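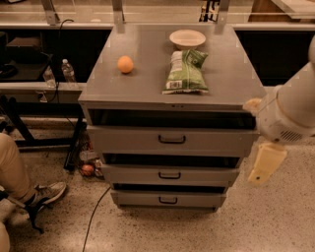 Ticket: Gripper drops the snack bag, fine on everything else
Opened by: Birthe Bech
Status: Open, waiting on parts

Hi all, me again! We've been running the Ledesma fingers against the old Cledora ones on the cabinet-top pick task, same arm, same controller, and I'm stuck on the bag. The orange is no trouble with either set. The bowl is okay as long as we go for the rim. The bag slides out about halfway up – almost every time with the Ledesmas, hardly ever with the Cledoras.

What I've tried so far:

Dropped the closing force two steps, then put it back up. Lower is worse, higher just shoots the bag forward.

Swapped the controller back to the September build. Same thing, so I don't think it's the update.

Ran 6 picks with the bag turned sideways. It held on 5, which got me all excited, and then I turned it back and we were dropping it again.

Redid the head camera calibration. The grasp point moved a hair toward the middle of the bag (nice) but the slip didn't change.

Log is full of warning 1,719, "width mismatch on close." Does anybody know what width it's comparing to? The manual skips right over it.

Update, Nov 4, 2023: Teodoro Ibarra wrote back from Clarkora support. He thinks the finger pads are too stiff for thin plastic and is sending a softer pair. Drawers are on hold till they get here – I don't want to change pads in the middle of the handle pulls.

Comments (2)

Kazue Hamada: We got 1,719 all the time on ours. It's the expected object width in the grasp config, and it defaults to something way too big. Try that before the pads come!

Melquiades Espinoza: +1 on going sideways. We just left it that way.

Questions? Write to the Ivmont help desk. © Ivmont Back to top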